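The Year I Stopped Buying Mattresses

I have slept badly since I was 23. Before you write in, yes, I have tried the tea, the tape, the weighted blanket and the app with the man who whispers about rivers. What I hadn't tried, until last November, was a harder bed. My whole adult life I had been moving in the other direction, toward more foam and more feathers, until I was sleeping on something with the texture of bread dough and waking up every morning with a lower back like a rusted gate.

It was my friend Lotte Bakker who suggested I lie down on her floor. She had been back from two years abroad for a month or so and had a thin reed mat rolled out beside her bookcase, and I stretched out on it after dinner mostly to be polite. I woke up at ten past one with her cat on my knees. Lotte had gone to bed and left the hall light on for me.

So I did what I always do, and got completely carried away. I read everything I could find about sleeping mats. People have been weaving them out of rushes, palm, straw, bamboo and paper cord for as long as people have been tired, and in a lot of places they never stopped. Some go on the floor, some go right on top of a bed frame or a mattress, and some come out only in the hot months, when a sheet sticks to you and a mat doesn't. My grandmother had one rolled up behind a door for years, and I thought it was for the beach!
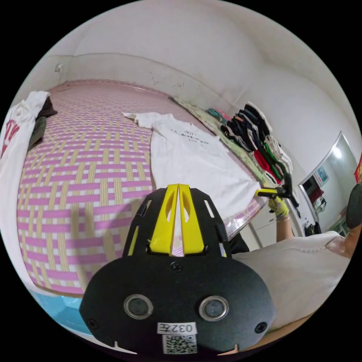

By Leonie Mösli
December 20, 2021
Home & Rest

Anyway, the shopping. I went first to Wieser, the big bedding store out past the ring road, where a very kind salesman listened to the whole story and then walked me over to a mattress. It was a lovely mattress. It was also 1266 dollars, and when I asked him about mats he took me to see yoga things. I ate a pretzel in the parking lot and called Vinzenz Plattner.

Vinzenz weaves. He has a workshop in Brutach, above what used to be a dairy, and it smells like a barn in the best possible way. He sells under the name Wovetbridge, mostly seats for old chairs, with a few mats a year when somebody asks nicely. I asked nicely. He made me take my shoes off and try out three of them on a plank bed while he carried on working at the other end of the room and occasionally shouted "Shoulders?" at me. (My shoulders were fine. It was my hips that had opinions.)

His main point was that a mat has to be chosen for what's under it. A loose, springy weave on a hard floor is nice. The same weave on a soft mattress will wander around and bunch up under you by morning. On a bed he likes something close and flat, a little longer than you think you need, with the edges bound in cotton so they don't scratch the backs of your legs. He also told me to sleep across the grain, then changed his mind, then said to try both.

I went with the plainest one. The first night was awful. I lay there listening to myself creak like a picnic basket every time I moved, and at four I gave up and finished a detective novel. The second night was the same but with a thicker book. I called Vinzenz to complain and he asked how many nights it had been, and then he laughed for quite a while.

Somewhere in the second week I quit noticing it. I put a folded cotton blanket under my hips, swapped my two huge pillows for one flat one, and started sleeping until six, then half past. My back still grumbles in the mornings, but it gets over itself by the time the coffee is ready. I can't promise you the same – I'm one person with one spine, and if yours really hurts you should talk to a doctor before you talk to a weaver.

Caring for the thing is easy. I shake it out of the window on Saturdays, wipe it down with a barely damp cloth, and stand it up by the radiator (near, never against) until it feels crisp again. Vinzenz airs his in the shade because strong sun makes the fibers brittle. If one snaps, tuck the end back under with a blunt needle and leave it alone.

The bread dough mattress went to my brother, who loves it. I'm going back to Brutach after the holidays to order a second mat for the guest room, and Lotte has already asked which side of the bed her cat gets.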